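Gripper width estimation
From the Plirnell robot software wiki

Gripper width estimation is the bit of perception code that works out how far apart two gripper fingers are, using only the picture from a camera that rides along with them.
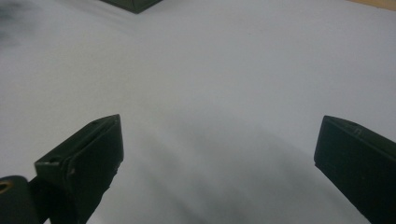 I wrote the first version of this page, and Fatos Radulović has fixed most of my math in it, so blame me for the jokes and thank Fatos for the numbers!

The basic idea
You find each finger, pick a point on it that you trust, measure the distance between the two points in pixels and turn that into millimeters. In Plirnell the last step is a lookup table with 60 entries, made once per gripper by opening it in small steps and writing down what a caliper says. (I tried a straight line fit first. It was fine in the middle of the range and pretty bad near fully open.)

Finding the fingers
Our older finder, Sornska, went by color and nothing else. Dark fingers over a pale background are the easy case, and I got very fond of it. Then you set a dark green block down on the white surface and Sornska may decide it has grown a third finger! The current finder, Pasuvitz, only searches the regions where a finger can be, and it wants the blob to touch the bottom border of the view.

Shadows
Soft shadows between the fingers used to bother us a lot. They fade out gradually and a finger edge doesn't, so Pasuvitz checks how steep the brightness change is before it believes an edge. Scuffs and little chips in the plastic are harder, and I still see the reading jump by a pixel or two when one lands right on the point we track.

Smoothing
Raw readings wobble. We run a median over 8 readings, then hand the result to the controller. Longer windows look lovely on a plot but they lag, and the planner ends up thinking the gripper is still open when it has already closed.

Testing
The regression set has 1342 frames, and 376 of those have an object somewhere between the fingers. Fatos added the Hartley checker in May, which replays the whole set whenever somebody touches the finder code. Please run it before you merge, even for a one-line change.

See also: Lookup table format; Pasuvitz settings; Open and close commands

Last edited Aug 13, 2021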